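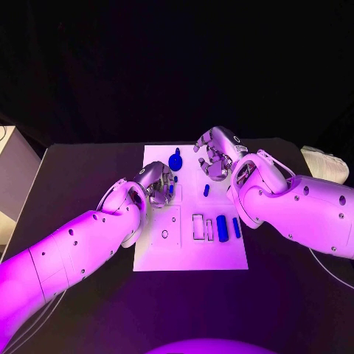 Jacinto Galindo wanted to know why a robot needs two hands when most of the pegs are small enough for one. It is a fair question, and the answer is in how the Curkholm workshop built its robot, Ila.

Ila has two arms. Each arm has joints, like your elbow and wrist, and each joint is turned by a motor. A hand with metal fingers is fixed to the end. With two arms, one hand can work on a part while the other moves towards the next.

The practice board is white and the parts are blue. A strong difference in colour helps a computer tell a part from the board.

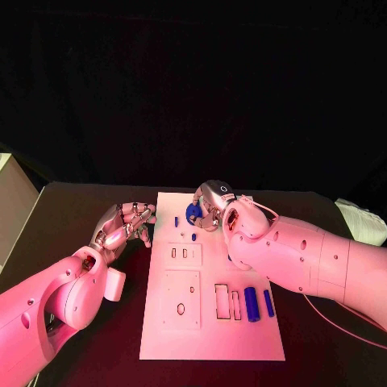 Each finger has to close by the right amount. Too little and the part slips. Too much and it may tip over. The builders set a limit for each finger and changed it 3 times in May.

Round parts are harder than they look - they can roll when pushed.
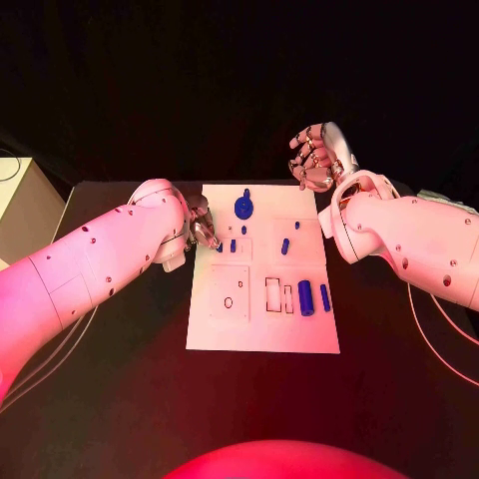
The program splits every job into short steps: reach, close, lift, move, lower, open. It has 296 lines. If a step fails, Ila goes back 2 steps and tries again.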